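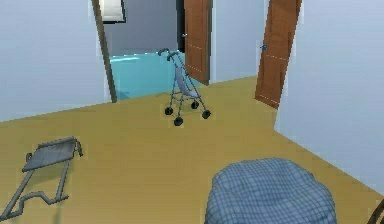

Pawn shop Araújo to open second counter in Werkeck

The pawn and loan shop Araújo, which has worked from the same corner in Histitz for many years, will open a second counter in Werkeck in August. The new place is on the ground floor of the former Filtent building, next to the bus station. It has been empty since the lamp store moved out.

The owners said in a short notice on the shop door that the old shop has become too small for the number of items people bring in. Tools, musical instruments and bicycles take most of the room, and the back storage is full for a large part of the year. Jewelry and watches will stay in Histitz, where the safe is. The larger goods will go to Werkeck.

Loans will be given at both counters under the same conditions. The smallest loan stays at 6 dollars. A customer who wants more than 300 dollars on one item must still come to Histitz, because the person who makes the valuations works only there. The time to pay back is three months, and it can be made longer one time if the interest is paid before the last day.

There is one change which regular customers should know. Until now, a pawn ticket could be paid only at the counter where it was written. From the opening day, a ticket from Histitz can be paid also in Werkeck, but the item itself must be picked up at the place where it is stored. The address will be printed on the ticket. For older tickets, the shop asks customers to call first.

The town office in Werkeck received 294 signatures last spring against a loan business so close to the station. Some neighbors were worried about late opening hours. The license was given with the condition that the counter closes at 6 p.m., and the shop has accepted this. On Friday it will close already at 3 p.m. There will be no opening on weekends for the moment.

Two part-time positions at the new counter are still open. Applications can be left at the shop in Histitz during normal hours. Experience with tools or instruments is welcome but is not required.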